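Workshop tips from the Olton robotics club

Updated 18/02/2025

Setting up a practice table for the pick-and-place event

Start with a bare wooden top if you can get one. Glossy plastic throws back the ceiling lights, and students lose time chasing camera problems. Wipe it with a damp cloth and let it dry before the first run.

Use things from the kitchen or the junk drawer for targets. Empty round containers are good for drop-off practice, and old socks, dishcloths or scraps of knitting make good soft loads. Soft items are harder to grip than blocks, so save them until the students can move a block five times in a row.
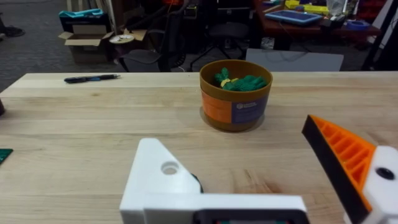
Practice table with a green knitted or textured piece in the round container.

Mark the container's spot with a pencil ring. After a bump, set it back on the ring and start the run again.

Printed fingers wear at the bolt holes. Check the screws every 16 runs and snug them by hand. A power driver will crack the plastic.

For ribbed fingers, pick lint out of the slots with a dry toothbrush. Yarn is the worst for this. Skip oil and spray cleaners.

Keep a pen and a notebook within reach and write down every miss: which item, which side it slipped from, how wide the fingers were open. Our Morau team logged 286 runs before the December meet and changed its approach angle twice from those notes.

Unplug the arm before changing fingers. Store spare screws in a jar with a lid.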